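Groups > Donthorpe Makers and Menders > Minutes

10 January 2021
Posted by the minutes secretary

Minutes of the January meeting, held in the back workshop at Donthorpe

1. Apologies and last minutes
Two apologies were received. The minutes of the previous meeting were agreed with one change: the soldering irons were lent to the Vetthorpe group, not given to them. They are due back by the end of the month.

2. Money
The balance stands at £765. The insurance has been paid. The meeting agreed to set aside £300 for benches and materials and to leave the rest alone until July, when the rent is reviewed. A request for a second-hand pillar drill was turned down for now. It can come back once we know the new rent.

3. Storage
The tall cupboard is full again. Unlabelled boxes were discussed at some length. It was agreed that anything without a name and a date on it by the next meeting goes on the sharing shelf. Offcuts longer than a forearm go in the rack and shorter ones go in the scrap bin. The Gerico drawers have been fixed to the wall and are to be used for screws, nuts and washers only. Cable is to be coiled and tied before it is put away. One member asked for a separate drawer for fuses and this was agreed.

4. Task boards
Most of the evening went on this item. The boards are for the beginners' table, where people try out switches, plugs and sliders before they open up anything of their own.

It was agreed to keep to the layout of three square modules joined in a row, with a carrying handle at each end. A longer version was suggested but would not fit the shelf, and two people would be needed to move it. The puzzle-piece joints were liked. There was a question about whether they would work loose with carrying, and the joints will be looked at again at the next meeting.

Buttons: blue, red, green and yellow, set in a diamond, to stay as they are. The large domed caps are easy to find with gloves on.

Sliders: the numbers 1 to 5 are to stay. A member felt the print was small for older eyes. A larger set will be printed on card and tried first.

Switches: "Off" and "On" to be kept in white. It was pointed out that beginners often ask which switch to try first. The instruction sheet will say to start with the upper one.

Test leads: spare leads are to be kept in a bag on the hook by the door - they were in three different places last month. Frayed leads go in the bin and are not to be put back in the bag.
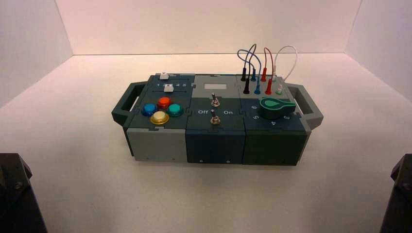
5. Instruction sheet
The Cui sheet is too long at 10 pages. It will be cut to 2 sides, with large type and one task to each paragraph. A draft will be sent round before the next meeting. Comments by email, please, and not written on the draft left in the workshop.

6. Any other business
The kettle needs descaling. The key to the side door is stiff and should not be forced - use the front door until the lock has been oiled. Vetthorpe have asked for a joint session in July and the meeting was in favour. Dates to be sent to them once the hall bookings are known.

The meeting closed at half past nine.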